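Frequently Asked Questions: The Broltura Simulation and Control Software

Maintained by the Trellance software group. Last reviewed in July. Please read this page before writing to the support desk.

What does Broltura do?

Broltura is a set of programs for planning and testing arm motions in simulation before they are sent to hardware. It covers three areas: perception checks, motion planning and low-level control. The renders on this page come from the tight-opening task set, in which the arm has to work at the mouth of a gray enclosure. 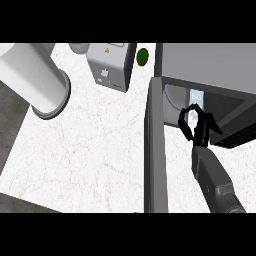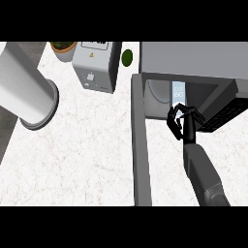
Both views show the gripper at the opening, with a large white cylinder lying on the left.

Which parts of the software are tested by tight-opening tasks?

Mainly the planner and the collision checker. The planner must find a path for the whole arm, including the forearm, and the checker must confirm that no link touches the side panel or the housing along the way. A path that clears the fingers but brings the forearm too close to a panel is rejected.

Why are objects left on the surface when the arm does not need them?

The perception module is expected to work with other items in view. The small green object and the boxy appliance beside it are treated as obstacles by default. Users who want them ignored may list them in the exclusion file, which is read once at startup. Changes made while a run is in progress have no effect until the next start.

Does the perception module read printed labels?

Not in the current release. Printed text, such as the label inside the enclosure, is handled as surface texture only. Nadiia Pavliuk is collecting requests for a text-reading add-on and would like to hear from groups that have a clear use for one.

Which planner should a new user select?

Rezende is the default planner and is suitable for most tasks. It samples possible paths and then smooths the best one. Flasix is the alternative. It is slower to start – it builds a full distance map first – but it gives the same answer every time for the same input. Groups that must repeat a result exactly should use Flasix.

What are the standard settings?

The control loop runs at 100 cycles per second. The planner is allowed 8 seconds to return a path before it reports a timeout. Both values may be changed in the settings file. Raising the time limit seldom helps when the start position itself is in contact with something, and the log should be checked for a contact warning first.

The planner reports "no path found" but the opening looks wide enough. What is wrong?

In most cases the safety margin is set too large for the opening. The margin is added to every link, so the free space seen by the planner is smaller than the free space seen on screen. Turn on the margin overlay in the viewer and compare the two. If the overlay shows a clear gap, save the run file and send it to Karla Becerra.

Can a plan be moved directly from simulation to a physical arm?

Only after it has passed the replay check. The check runs the plan again with small random changes to object positions, and a plan must succeed in 98 percent of replays to be released. Requests for an exception are decided by Augustina Kwofie and must be made in writing.

Are older run files still supported?

Files from version 11 onward open without changes. Earlier files must be passed through the conversion tool, which keeps the arm motion but drops saved camera settings. Keep a copy of the original file – the conversion cannot be reversed.

Who should be contacted for help?

Planner and collision questions: Karla Becerra
Perception module: Nadiia Pavliuk
Control loop and settings: Kelechi Omoregie
Accounts and access: Eliseo Ponce

Please include the software version, the planner name and the full log with every request. Screenshots of the log are not accepted.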